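Unit 4. Drone and Low Tuning in Heavy Rock

1. Tuning
Lowering all strings two steps reduces tension. Use heavier gauges and reset the intonation at fret 12. Students in Y. Marchuk's section tune to C.

2. Tempo
Set the click to 36 for the first reading of "Tremblay" and to 90 for the second. Note where the sustained root masks the vocal line.

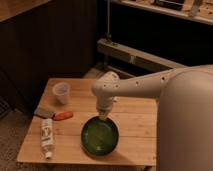
3. Listening
Fallix, "Grornska," first 11 minutes. Mark each entry of the organ.

Written notes go to Z. Prokopenko by Fri 15 June.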